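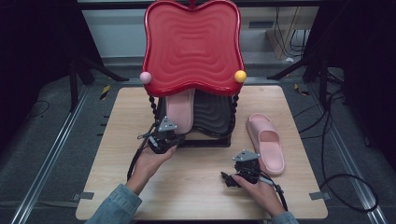 Red shoe rack, pink slides.

Search this blog Go

2020-03-30

OK quick one before dinner. The bike generator works!! Sort of.

For anyone new, a few of us have been trying to run the stuff at the campus garden without an extension cord snaking across the quad. Maureen Tunstall gave us her old exercise bike back in December, and Tainá found a used motor from Joltel that we could turn with a belt. Cheap belt. Snapped. Second belt, fine so far.

Saturday I pedaled by myself in the garage and got 200 watts out of it for maybe as long as a song. Then my legs quit. Cruising along I get a lot less, but it charges the battery and the battery runs the pump, so who cares. The pump only needs to go a little while in the morning anyway.

Things still wrong with it:
- loud. really loud. Magdolna says it's the bearing, I say it's the belt guard
- the meter reads zero untill you smack it
- no good place to put your water bottle

We had a plan to hook up 3 bikes and show them off at the spring fair, with a blender and a little speaker. Fair is off, obviously. Everybody is home. So it's one bike in my garage and a lot of emails. Gizella wants to write up the wiring so people can build thier own, and I said yes please, becuase my notes are on the back of a pizza box.

Money: we asked the green fund for $800 and haven't heard. Not holding my breath this month. If it comes through, most goes to a better battery.

Silvana asked if you could do this with a regular road bike on a stand. Yes. Your back tire will hate you. Use an old one.

More next week, if the belt holds. Got to go, rice is boiling over.

Contact | Copyright 2020 | Back to top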